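3.2 Kitchen counters and cup storage in rented homes
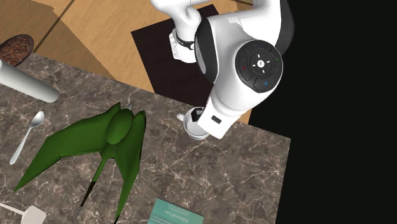

Where do tenants keep the cups they use every day? Most keep them on the counter next to the sink, and the cupboard is left for cups that come out when guests visit.

Figure 2. A white cup and a marble countertop.

We sent a household survey to 200 rented homes in Dromness and Kamata and received 102 complete replies. The form was the one first used in the Lidari housing study of 2015, with two questions added on counter space. Replies that left the storage section blank were not used.

Tenants in older buildings had less counter to work with and stored more on open shelves. In Kamata, where many kitchens were refitted by the landlord, the upper cupboards were often too high for daily use. Several tenants wrote that they had asked for a lower shelf — the request was usually refused under the lease.

Counter material made little difference to the answers. Tenants with stone counters mentioned stains from tea and coffee more often, but they left cups out just as much as the others did. The Fomesus data, collected in March, did not ask about material and could not be compared on this point.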